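Print this article
E-mail this article

The Last Ferry Town

By Leonie Rewi

At ten to six in the morning the ticket window in Nedport slides open and Keegan Stubbs puts out a saucer for the coins. He has a card reader too, but it drops its signal when the wind is from the north, and the wind is usually from the north. The fare is $5 each way. Bikes ride free, dogs ride free, and a refrigerator once rode for the price of an adult.

The ferry crosses the Doolan, a wide brown river with a strong pull on the outgoing tide. On the far side is Taltileck, which has the high school, the clinic and the only supermarket. By road the trip is 42 miles, down to the highway bridge and back up again. By water it takes eleven minutes.

For most of the past century that difference settled every argument about whether the boat should run. Last October the county put the question again. The ferry's hull is due for replacement, the ramp on the Nedport side is cracked, and the number of riders has been falling since the cannery closed. A report went to the county board with a recommendation to end the service within two years and run a bus by way of the bridge.

Ruby-Lee Merrick read the report at her kitchen table with a pencil. She teaches math in Taltileck and has crossed the river twice a day since she was fourteen, apart from the years she was away at college. What bothered her was the passenger figure. It came from ticket sales, and school students don't buy tickets. They show a pass and walk on.

"They left out the kids," she said. "I was one of those kids. I know how many there are because I have to get them to sit down."

She asked the county for the pass records and got them after a month. With the students added, the ferry had made 3874 more passenger trips in the year than the report gave it. 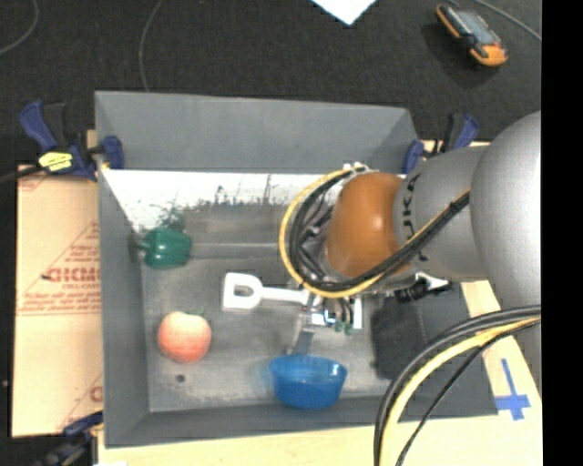

The county does not dispute her number. Lachlan Sutcliffe, who runs its transport office, said the report followed the same method as earlier ones and that the students would be included in the next draft. He also said it may not change the result. A new hull has to be paid for whether the boat is full or half full, and the bus could be running by next fall.

Sutcliffe grew up in Taltileck and his first summer job was painting the ferry's railings. He does not like being cast as the man who wants to sink it. "I've got three ramps and a bridge deck on my list," he said. "They all need money and they all have people who'll be angry."

The bus has its own problems. Students in Nedport would have to be at the stop before six. The river road floods at the dip by the old brickyard, most years more than once, and when it does the detour adds another half hour. People who work late at the clinic would have no way home after the last run.

The boat itself is called the Flomesus. Sławomir Malinowski has been her skipper for nineteen years and is her second-longest serving. He came to Nedport to work on dredgers and took the ferry job for one winter. He keeps a logbook that goes well past what the county requires — water color, first swallows, who got engaged on board. He let me look through it on a slow afternoon crossing when I was the only passenger apart from a man asleep in a pickup.

Malinowski thinks the hull has more life in it than the surveyor does, but he would not put that in writing. The engine he has no worries about. He has rebuilt it twice and keeps spare injectors in his shed, wrapped in newspaper.

What he would do if the service ended he hasn't decided. His daughter wants him to move closer to her, inland. He said he would miss the fog, when you steer by the bell on the Taltileck dock and the passengers all stop talking to let you hear it.

The board takes up the new draft in the spring. Merrick has asked for time to speak and been given 2 minutes. Until then the first boat still leaves at six, and Stubbs closes the window as soon as the ramp chain goes up. If you are running down the hill by then, he'll generally hold it.

Print this article
E-mail this article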